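Holiday parcels: please bring them in by the November cutoff

October 27, 2020

The Holst Street parcel collection is running again this year. We are packing boxes for people in the neighborhood who live alone or who can't get out much, and the list has grown to 100 households. Last year it was a good deal shorter, so we are starting earlier and asking for more help with the basics.
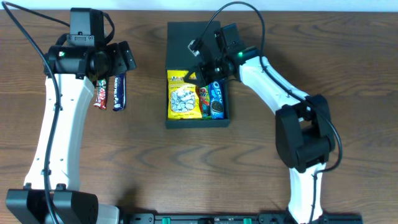
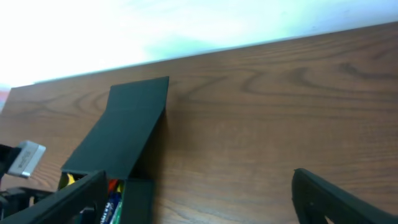

A black box on the wooden table in both pictures; the KitKat and Dairy Milk bars are in the first.

What goes in a parcel

Each box gets the same core items: tea or instant coffee, a can of soup, a packet of crackers, something sweet, a pair of warm socks and a card. After that it depends on what comes in. Puzzle books were popular last time. So were hand cream and small flashlights. We had far too many candles and we would ask you not to send any this year, as several of the apartment buildings don't allow them.

Food must be sealed, in its original wrapper, and good until at least the end of January. We can't take homemade baking. We know that is a disappointment to some of you, and the rule may be looked at again next year. Please check for nuts and leave the label where it can be read. A sheet goes in every box listing what is inside, and we copy it from the labels.

Sugar-free sweets are always short. If you are shopping for us and can't decide, get those.

Boxes and wrapping

Shoebox size is best. Anything larger won't fit on the shelves in the van, and anything smaller won't hold the socks. Lids should lift off or fold back without tape so that we can check the contents and close them again. Plain boxes are fine. If you want to cover yours in paper, wrap the lid and the base separately.

Please don't seal a box you have filled yourself. We had to cut open 30 of them last year to find out what was in them, and most could not be used again.

Where to bring things

The Umus Bakery on the corner has a crate inside the door and will take donations during shop hours. The Preltov Library branch is taking them at the side entrance only, and you will need to wear a mask and leave your bag on the cart. Please don't leave anything outside either place when it is closed. The Arska laundromat is not a drop-off point this year, although the old flyer still says it is.

Money is welcome too. So far we have $363, most of it from the plant sale, and it will go toward socks and stamps. Checks can be handed in at the library desk in an envelope marked "parcels."

Cards

We still need handwritten cards, 100 of them if we can get that many. Keep the message short and write in large letters. First names only, and no addresses or phone numbers. Children's drawings are very welcome, but leave off the glitter.

Delivery

Parcels will be left on the doorstep. The driver will ring the bell and step back, and there will be no visits indoors. If you know someone who should be on the list, ask them first and then put their details on the form at the library desk. The list closes in the middle of November.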